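Belay handling rules, second edition, are out!

The new edition of the Belay rules for two-armed work went up on the Storaten shared drive in June, and I've been looking forward to telling you about it. It's shorter than the first one, it reads well, and the part on handling small devices has been rewritten from top to bottom. 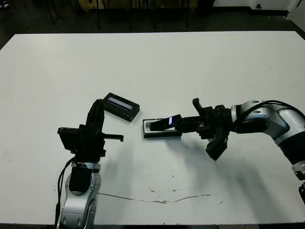
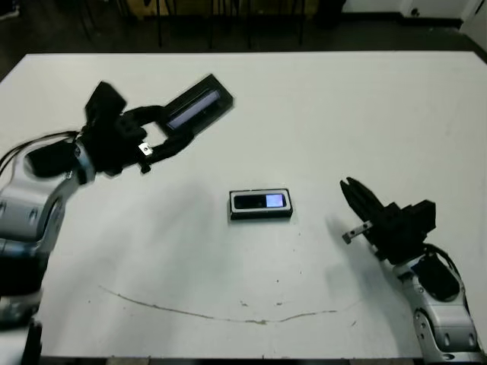

Two arms, one white table, small black devices with lit displays.

The biggest change is the "one mover" rule. While one arm is closing on a part or setting it down, the other stays open and keeps out of its path. We tried this at Altuma in the spring over 400 runs (thank you, night crew!) and the logs are so much easier to read now. When something goes wrong you know which arm to look at.

Grip force on anything with a screen gets its own page at last. Fingers go on the frame or the long sides, never across the glass, and the force limit is set per part and written on the cell card. If you don't have a cell card yet, the blank is in the back of the document. Please use it!

There is also a new section on table tops. Scuffs and old lines are fine as long as the vision check passes at the start of the shift. Wipe down every 3 hours, and log it.

Subbarao Nadar put the edition together and read through 2,089 comments from the Zerkholm and Altuma sites to do it. He is already collecting notes for the next round, and he especially wants to hear from people running mixed parts, where the rules for trays are still thin. Send him yours by the end of the month, 5 lines is plenty.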